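Support > Hand-held grippers > Tresa > Set-up and care

Tresa hand-held gripper – section 3: before each session
Updated 2018-03-17
12 shares | 4 comments

Read section 2 first if the gripper is new out of the case. Five minutes, tops.

1. Power off. Battery out.
2. Wipe the shell with a dry cloth. No solvents, they craze the plastic.
3. Brush the ribbed lining in the V recess. Soft brush only. Dust sits in the ribs and the grip goes slack.
4. Check the square marker. Flat, clean, no lifted corners. Scratched? Replace it, don't touch it up with a pen.
5. Clean the lens. Lens cloth, not your sleeve.
6. Battery in. Wait for the steady light.

CAUTION: fingers out of the jaws when the battery goes in. They home themselves straight away. 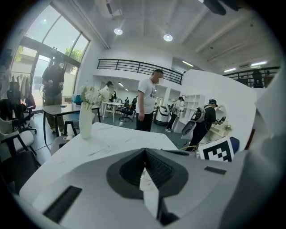

How often does the marker need replacing?
Every 1000 cycles, or sooner if the black squares have gone shiny. Spares come from Ostthorpe in sheets of 25.

Calibration. Do this after any marker change, and after a drop, even a small one.

1. Hold the gripper level, jaws open.
2. Press and hold the trigger for 3 seconds. Light blinks.
3. Close the jaws all the way, slowly. Open again.
4. Turn the whole unit through 180 degrees and repeat step 3.
5. Let go. Steady light = done. Fast blink = start agian from step 1.

Note: daylight from a big window can wash out the marker. If you get the fast blink twice, turn your back to the glass and retry.

Note: the Peng cable fits the port but won't carry data. Use the grey one from the case.

CAUTION: don't open the shell to get at the ribbed lining. It comes out from the front – two screws, then pull. Opening the shell means the jaw springs have to be re-set, wich is a workshop job.

Storage: jaws open, battery out, lens cap on. Flondulura case or any padded box.

Next: section 4, jaw springs and trigger wear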